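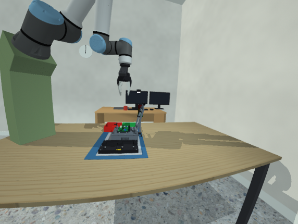 4. Oiling your table top

Okay, this is the part I like best! Set aside an evening for it and open a window, the Fimolmont oil has a pretty strong smell for the first hour.

1. Wipe the top down with a barely damp cloth and let it dry overnight. I know, I know, you want to start. Wait.
2. Sand lightly with the grain. I use the finest sheet in the Stamen pack and keep my hand flat (fingertips dig little grooves, ask me about my first table).
3. Vacuum, then go over it with a dry rag.
4. Pour a small puddle of oil in the middle and spread it out toward the edges. Thin is good. If it looks like syrup you've got too much on there.
5. After 15 minutes, buff off whatever hasn't soaked in.
6. Leave it for 6 hours and do a second coat the same way.

Note: The end grain drinks up a lot more oil, so give it an extra pass. Babita Kanaujia does hers three times and it looks fantastic.

Caution: Oily rags can catch fire on their own. Lay them flat outside until they're stiff, and never ball them up in the trash!

Keep hot pans and wet glasses off the table for a week. For the legs, go on to section 5.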